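About Cletum

Cletum is a free, open source tool that checks configuration files for mistakes before they reach a live system. It reads YAML, TOML, INI and plain environment files, compares them against a set of rules, and reports anything that looks wrong. It runs from the command line on Linux, macOS and Windows.

The project is looked after by Plastent, a small software company with its office in Stanstead. Five of us work here. We earn our living from support contracts and training, and a set part of each working week goes to Cletum and the libraries it depends on.

How it started

Cletum began as a single script. A client had an outage caused by a port number typed with a letter O in place of a zero, and we wrote something to catch it. Over the following months the script picked up more checks, then a proper parser, then a name. We put the code up publicly when it reached 20 rules. The first outside patch arrived in the second week and fixed a spelling error in our licence file.

There are now more than 200 rules in the main package. Most of the recent ones came from people outside the company.

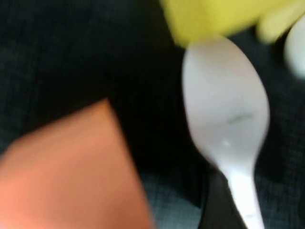
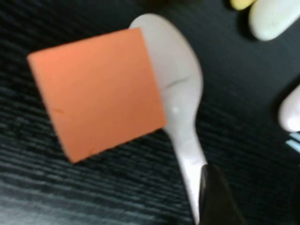
The rules are grouped into packs, and you only install the packs you want. The core pack covers indentation, duplicate keys, trailing spaces, file permissions and line endings. Other packs cover web servers, mail servers, container setups and scheduled jobs. The file permissions rules were rewritten last year and behave a little differently on Windows, so please read the notes for that pack if you are upgrading from an older version.

Carrillo

Carrillo is the second thing we maintain. It is the parsing library underneath Cletum, split out so that other projects could use it without pulling in the whole rule engine. Its job is to read a file and keep everything, including comments and blank lines, so that a program can change one value and write the rest back exactly as it was. It has its own repository, issue tracker and release schedule. If you find a bug and aren't sure which project it belongs to, report it to Cletum and we will move it.

Carrillo's test suite has 3,262 cases. A good many of these are real files sent in by users, with passwords and host names taken out. We are always glad to get more, particularly odd INI files from older programs. There is no real standard for that format and every program seems to have its own idea of what a comment is.

Who uses it

We don't collect usage data, and neither program contacts our servers. What we know comes from the mailing list, which has roughly 700 subscribers, and from the people who write to us. They include hosting companies, university departments, a few libraries and a fair number of people running one server at home.

Contributing

You don't need to ask before opening a pull request. For a small fix, just send it. For a new rule, open an issue first with a sample file that should pass and one that should fail, and somebody will reply within a few days. New rules need tests and a short page of documentation. If writing the documentation in English is a problem, write it in French and one of us will translate it.

We take on one student each summer, usually from May to August. The student works on one project from start to finish, with a mentor here in the office. Past projects have been the colour output, the editor plug-in and the rule that finds settings which are defined but never used. That last one took two summers. Applications open in February and are announced on the mailing list.

Releases and support

A new version of Cletum comes out every three months. Security fixes are released as soon as they are ready. Each version gets fixes for one year, and organizations that need longer than that can buy a support contract from Plastent. The software is the same either way. We don't sell a separate paid version and have no plans to.

Contact

General questions are best sent to the mailing list, where other users can answer too. Security problems should go to the security address listed in the repository. For contracts, training or invoices, use the form on the Plastent site. The office is open from 9 a.m. to 4:30 p.m., Eastern time. If you would like to visit, please write ahead, as two of us work from home most of the week.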